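# Reusable lunch containers in the dining halls

Term project report, draft 3, November

Our group looked at how many students return the reusable containers from the Stustov and Barroso dining halls. We handed out 61 survey forms and got 36 back. Stustov has used clip-lid boxes since last year. Barroso still offers paper ones at the side counter.
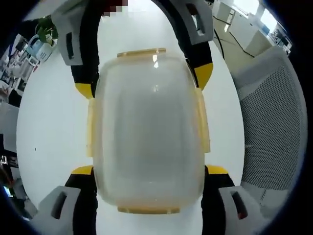 One form from Stustov said the deposit was fine but the return window closed too early, and that this student had kept a box in a dorm room for up to 11 days because of it. Four other forms mention the closing time.

Juvent, the company that runs both halls, gave us one sheet of numbers. It lists 1734 boxes handed out over the term. 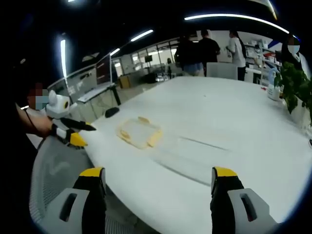 The sheet does not split the total by hall, so we could not compare return rates the way we planned in the proposal. We used the survey answers instead. Most Barroso students said they pick paper when they are late for class.

Storage was the other complaint. Lids and boxes get separated in shared kitchens, mostly in Grellora House.
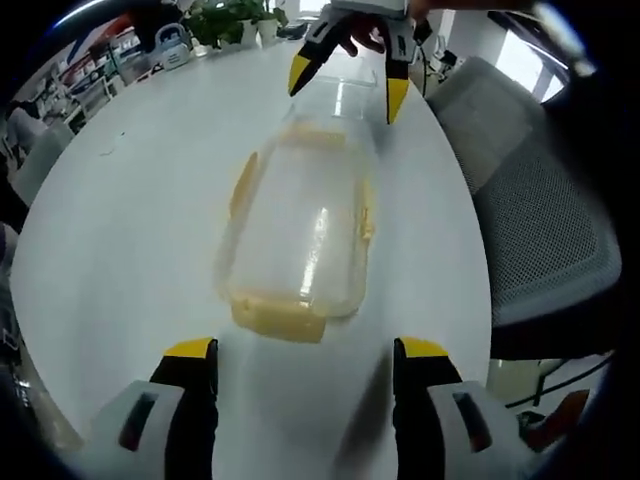

Figure 3. Clear food container on a white table.

Still to do: ask Juvent for the totals by hall and fix the table in section 2.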